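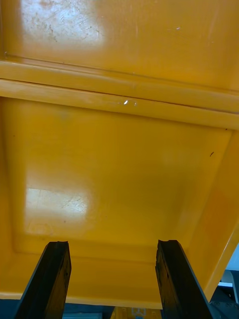

オルメサルタンとメトホルミンの一包化、変色の扱いについて

調剤・製剤 > 一包化・配合変化
状態:継続中

投稿者:kansei_ph
外来主体の保険薬局です。オルメサルタン メドキソミルとメトホルミン塩酸塩の併用患者で、一包化した分包紙の中のメトホルミン錠が薄い桃色になったという申し出がありました。組み合わせ自体が既知であることは承知しています。確認したいのは運用のほうです。

条件は次のとおり。
・分包紙はセロポリ
・日数は長期、残薬あり
・患者宅の保管場所は台所の引き出し、乾燥剤なし
・梅雨時に調剤した分の後半で発生
・他の併用薬はアムロジピン、アトルバスタチン

現在は別包にして、朝食後の分包紙を二つホチキスで留めて渡しています。ただ、この患者は片方を飲み忘れることがあり、もともと一包化にした目的と合いません。乾燥剤入りの密閉容器で同一包装を続けている施設があれば、日数制限の考え方を教えてください。

投稿者:nagi
機序の整理だけ先に。オルメサルタン メドキソミルのエステル部分が吸湿で加水分解し、そこからジアセチルが生じます。これがメトホルミンのビグアニド構造と反応して着色する、という説明が一般的です。揮発性のある成分が介在するので、錠剤同士が接触していなくても同じ包の中なら起こり得ます。フィルムコーティングがあるから大丈夫、とはなりません。

同じ理屈で、グアニジノ基を持つカモスタットとの組み合わせでも着色の注意が出ています。併用薬の一覧を見直すなら、こちらも一緒に拾っておくべきです。

投稿者:二番窓口
うちは原則別包です。例外なし。
変色した薬を患者が見た時点で服薬が止まります。含量がどの程度残っているかという話はその後の問題で、薬局が「大丈夫です」と口頭で説明して飲ませる根拠を毎回そろえられるとは思えません。

投稿者:Tetsu_D
例外なしは極端だと思います。当方は施設在宅中心で、配薬は職員が行います。包が二つになると配薬側の手数が増え、片方が配薬カートに残る事故のほうが頻度としては高い。湿度管理ができる施設なら、短期日数で同一包装という選択は残しておくべきです。

社内で集計した数字を出します。対象は分包機Zolamoで調剤した同一包装分、Okisの調剤記録から抽出して3,131包。監査時と訪問時の目視で変色と判定したのは5包でした。5包はすべて同じ居室の分で、加湿器の横の棚に置かれていました。

投稿者:二番窓口
>>Tetsu_D
その集計は分母が包数なので、患者数でも見ないと評価できません。5包が一人に集中しているなら、患者単位の発生として数えるべきです。それと、目視のタイミングが監査時と訪問時だけなら、服用済みの包は確認対象から外れています。後半の日数ほど変色しやすいのに、後半の包を誰がいつ見たのかが不明です。

投稿者:Tetsu_D
>>二番窓口
分母の指摘はそのとおりです。患者単位の再集計はしていません。
服用済みの包については、配薬時に職員が錠剤の外観を見る手順になっています。ただし記録は異常があったときだけなので、見落としがないとまでは言えません。

投稿者:kansei_ph
ありがとうございます。湿度の実測値はありますか。

投稿者:Tetsu_D
問題の居室は、訪問時の測定で相対湿度64%でした。一時点の値なので、夜間に加湿器が動いている間はもっと高かった可能性があります。データロガーは置いていません。棚を移して以降、変色の報告はありませんが、季節も変わっているので棚の効果とは切り分けられません。

投稿者:mizuho_lab
病院薬剤部です。分包紙の材質の話が出ていないので補足します。

セロポリとグラシンでは透湿性に差があり、グラシンのほうが湿気を通しやすい。セロポリでも遮断ではなく、吸湿の速度が下がるだけです。シールの不良があればそこが支配的になるので、材質を議論する前にヒーター部の温度設定と圧着を確認してください。Zolamoの場合、紙を切り替えた後に設定が前の紙のまま残ることがあり、当院では紙種変更時のチェック欄を作りました。

乾燥剤は入れ方で効き方が変わります。チャック袋に分包紙の束とシリカゲルを入れても、患者が毎日開閉し、閉め忘れればそれまでです。交換時期を薬袋に書く、残薬確認時に乾燥剤の色も見る、という程度までやって初めて運用と呼べると思います。

投稿者:nagi
補足の補足になりますが、乾燥剤を分包紙と一緒に渡す場合、誤飲の注意書きは必須です。高齢者の独居なら小袋タイプより容器の蓋に内蔵されたもののほうが無難です。当局ではOteoの蓋付きケースを使っています。容量が小さく、長期処方は一つに入りません。

投稿者:ハマグリ
素朴な疑問で申し訳ないのですが、オルメサルタンのOD錠でも同じですか。後発品だと添加剤が違うので、出るものと出ないものがあると聞きました。

投稿者:nagi
>>ハマグリ
有効成分側の反応なので、剤形が変わってもリスクはなくなりません。着色の出方は製剤で差があります。ODは一般に吸湿しやすい設計なので、少なくとも普通錠より安心という方向には考えないほうがよいです。採用品目のインタビューフォームで、無包装状態の安定性と配合変化の記載を確認してください。記載がなければメーカーの学術に照会です。照会したら、回答の試験条件(温度、湿度、包装、期間)まで控えておくこと。「変化なし」だけ写しても使えません。

投稿者:ハマグリ
照会の記録様式までは考えていませんでした。確認します。

投稿者:yk_stock
別の切り口で。処方側を変えるという選択肢はどうでしょう。ARBは同効薬が複数あり、メドキソミル基を持たないものなら、少なくともこの機序の着色は避けられます。当局では疑義照会ではなく、トレーシングレポートで提案しています。在宅の医師に出したものは、ほとんど受けてもらえました。

投稿者:二番窓口
>>yk_stock
血圧が安定している患者の降圧薬を、包装の都合で切り替えるのは賛成しません。換算も単純ではないですし、切り替え後の血圧確認を誰がやるのか決めずに提案だけ出すのは無責任です。

投稿者:yk_stock
包装の都合ではなく服薬の都合です。別包で飲み忘れが出ているという前提の話をしています。血圧手帳の確認はこちらで行い、次回受診前に医師へ報告するところまでをレポートに書いています。

投稿者:二番窓口
そこまで書いているなら運用としては理解します。一般論として勧めることには引き続き反対です。

投稿者:mizuho_lab
その点は両論併記でよいのでは。切り替え提案の前に用法をずらす方法もあります。メトホルミンが分割投与で朝夕食後、オルメサルタンが一日一回なら、同じ包に入るのは片方だけです。オルメサルタンを昼にまとめられる患者はいます。ただし昼の服用が増えるので、もともと昼の薬がない人には向きません。

>>kansei_ph
アムロジピンとの配合剤を採用していませんか。アゼルニジピンとの配合剤も含め、オルメサルタンを含む製品は商品名だけで見ると抜けます。当院では一般名で引くようにマスタを組み直しました。

投稿者:kansei_ph
配合剤の採用はあります。Okisの配合注意は商品コードで登録していて、確認したところ後発の配合剤が一品目抜けていました。本日中に追加します。一般名での紐付けは設定画面から可能でしょうか。

投稿者:Tetsu_D
>>kansei_ph
可能です。薬品マスタの成分グループを作り、配合注意の対象を「薬品」から「グループ」に変更します。新規採用時にグループへの登録が必要なのは変わらないので、採用手順書にも一行入れてください。分包指示の画面で出る警告は初期設定では閉じるだけで通過します。理由入力を必須にする設定があるので、そちらを推奨します。

投稿者:ハマグリ
理由入力を必須にすると、警告が多い店舗では適当な文字を入れて通すようになりませんか。うちの前の店では「確認済」が100件並んでいました。

投稿者:Tetsu_D
なります。対象を着色・分解の報告がある組み合わせに絞り、吸湿注意一般は別の表示レベルに落としてください。全部同じ強さで出すのが原因です。

投稿者:gellert_memo
海外の事例が参考になるか分かりませんが、以前勤めていたLengyelという薬局グループの社内資料に、多剤分包の外観変化をまとめたものがありました。作成者はDezső OrbánとGyula Kovácsです。公開されていないので引用はできませんが、分類の仕方は使えると思います。外観変化を「単剤でも起こるもの」と「同包でのみ起こるもの」に分け、後者だけを分包禁止の検討対象にしていました。前者は容器と日数で対応します。
オルメサルタンとメトホルミンは後者、バルプロ酸ナトリウムの吸湿は前者という整理になります。

投稿者:nagi
その分類は実務的ですね。バルプロ酸は単独でも潮解するので、そもそも分包の対象から外す施設が多いと思いますが、前者の中でも程度の差があるという理解でいいですか。

投稿者:gellert_memo
はい。前者の中に「PTPまたは元包装から出さない」という段があり、ダビガトランのカプセルなどがそこに入っていました。容器と日数で対応できるのは、その下の段です。

投稿者:kansei_ph
経過報告です。
当該患者については、変色した包を回収し、残日数分を別包で再調剤しました。処方医には外観変化があったことと回収の事実を伝えてあります。変更の提案はまだ出していません。
二つの包をホチキスで留める方法はやめました。針の混入を指摘されたためです。連続した包の間のミシン目を切らず、二包続きで一回分とし、印字を「朝食後 1/2」「朝食後 2/2」にしています。Zolamoの印字設定で対応できました。

投稿者:二番窓口
「1/2」は半錠と読む患者がいます。

投稿者:kansei_ph
>>二番窓口
その可能性は見落としていました。「朝食後 A」「朝食後 B」に変更します。

投稿者:mizuho_lab
薬袋のほうにも「AとBを両方」と入れておいてください。包の印字だけだと、束をほどいた後に片方だけ飲む例があります。

投稿者:kansei_ph
了解しました。次回の残薬数を確認したら、また書き込みます。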